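Ticket 134 — Cup drying rack, station 2, Venthorpe kitchen
Status: open
Opened: June 1, 2026
Category: housewares / drying

Problem
Plastic cups put on the wire rack after the midday wash still hold water at the evening check. A ring of water stays inside the lower wall of each cup. Glass cups on the Ongart rack at station 1 drain fully in the same period.

Setup
Rack: Vornora wire cup rack, white, no drip tray.
Surface: brown mat on a white table.
Detergent: Underetti liquid, standard dose.

Log
1. Checked the table with a level. No slope in either direction.
2. Rinsed four cups without detergent and racked them on their sides. Water ring present after 60 minutes.
3. Racked the same cups mouth down on the wires. Ring gone after 60 minutes, but two cups tipped over when the table was bumped.
4. Wiped the insides with a microfiber cloth before racking on the side. Dry after 50 minutes. Adds a step to every wash.
5. Changed the rinse from cold to warm. Small improvement, not enough to close.

The wall of a cup lying flat is level, so water pools along the low side. Some tilt toward the mouth is needed. Wedge under the back of the rack not tried yet — nothing of the right thickness in the drawer.

Current arrangement at station 2, cups on their sides with the mouths to the right and a dowel lying diagonally across the rack:
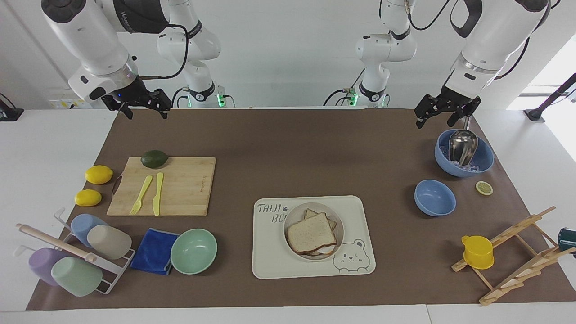
Paweena Pongsiri: We had the same ring at station 3 in May. Raising the closed end of the cups by the thickness of a folded dish towel was enough. Don't go back to mouth down, the rims trap steam on a flat wire.

Towel wedge to be tested after the next wash. Cloth wipe stays in use until then. Ticket remains open.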